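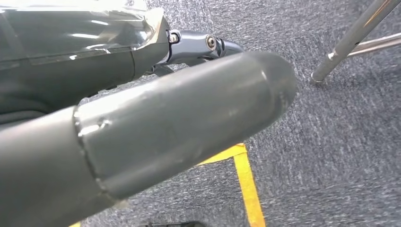

Ticket 176, opened 7th March by Nighat Dogar, Onddale workshop
Subject: Jurari clear film creasing, and marks on gray surfaces

Hello again, and thank you for being so patient with me over the order mix-up in December. I'm writing about the clear protective film this time, and I'm sorry in advance for the length. My trouble is that I can't tell a crease in the film from a scratch in whatever is under it. You can see how the light catches the glossy plastic on the dark gray housing, bright white and crinkled all along the top and at the rounded corner, and then on the bare lighter gray sleeve there are faint scratches and a small dent or scuff just past the raised seam. Those I can make out fine. Under the film I'm only guessing! Is there a way to check without peeling everything back? And is there anything safe for the scuff, or should I leave it alone?

Reply from Gromell support

Hello Nighat, no need to apologize, we like a long ticket. Try a flashlight held low and almost flat to the surface, then move it slowly from side to side. A crease will flash and shift as the light moves, and it usually gives a little if you press it with a fingertip. A scratch underneath stays where it is. For the bare part, start with a soft cloth and plain water with a drop of dish soap. A scuff that is only rubbed-on dirt should fade. If your fingernail catches in it, it's a dent, and please don't polish a matte finish — you'll end up with a shiny patch that bothers you more than the mark did.

Update from Nighat

I've done the flashlight test on the flat part, and it all shifted about and gave under my finger, so creases, I think. What a relief. The corner is harder, with so many little folds sitting on top of one another. Would a hair dryer help? I have the 700 roll on the shelf if you think I should start over.

Reply from Gromell support

Please keep the hair dryer away from it for now, as too much heat can make the adhesive grab. Lift just the corner, slowly and low to the surface, look, and smooth it back from the middle outward. If it won't lie down again, trim a fresh piece from the 700 roll. I'm leaving this open for 4 more days in case the corner gives you trouble.

Status: waiting on customer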